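ok thread. spent the whole day teaching the arm to pick stuff up around a stool and I have opinions

background for anyone new: I run the teleop rig at Urnmont. small shop. I hold a controller, the arm copies my hand, everything gets recorded, later a policy gets trained on it. we count one grasp-and-place as one demo

goal for February is 2000 demos. we are at 316. so yeah

biggest thing I learned today: slow down before contact. I was coming in fast bc I've done this a million times and my hand just knows. the policy doesn't know. it only gets what's in the recording, and mine had like four useful frames between "far away" and "fingers closed"

so I redid the whole morning's batch. painful. worth it i think, ask me after the training run

second thing - stop fixing mistakes so smoothly. if I miss the bottle and correct in one little swoop it looks great and teaches nothing. now I back out, pause, line up again. Jayanthi Shenoy has been telling me this since the Sulutus job and I did not listen

(I'm listening now Jayanthi)

third: hand guiding vs remote. we tried both. grabbing the arm and pushing it through the motion is so much nicer for feel, you get the weight, you know right away when a finger touches. but then your own arm is in half the camera views and the model starts leaning on that. threw out a full set last month over it

remote is clumsier. there's a lag, small, but I feel it in the wrist turns specially. also no force feedback on our setup so I'm judging the squeeze by eye off the wrist cam

which is why I now fly mostly on the wrist view. side monitor is for not hitting furniture. when I used the side view for everything I kept parking the fingers behind the thing I wanted and not noticing

furniture, speaking of. stool makes it hard and we want it hard. people's floors have chair legs and rungs all over. clean tabletop demos gave us a policy that was amazing at clean tabletops

rule I made for myself: never start two demos in a row from the same pose. I get lazy around lunch and they all start from the same spot, you can see it in the plots, a fat little knot of lines. embarassing

also change the approach side. I'm right handed and everything comes in from the right unless I make myself do otherwise. wrote LEFT on tape and stuck it on the controller

someone asked about grippers. plain two finger. Ebihara has a nice soft one and I'm jealous, but two hard fingers make you be honest about where you're aiming. round things roll away if you're sloppy. good. I want the sloppy ones labeled as fails and kept, not deleted

keep your fails!! separate folder, label why. "missed left", "slipped", "operator sneezed" (real label, used 2 times)

fatigue is a thing too. after 40 min my grasps get mushy and I don't notice, the numbers notice. so it's short blocks now, timer on the desk, get up and walk. the Zisine people swap operators every block and I think that's smarter, different hands, different habits. we have one operator. it's me

anyway wrist view from this afternoon, fingers open, bottles on the floor and the stool looming overhead. back to it after coffee, want another block in before 6
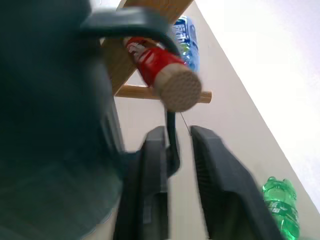

do you keep the pauses in when you train or trim them out? we left ours in and the arm learned to just hover over everything forever, ended up cutting anything longer than a second. - marlo_t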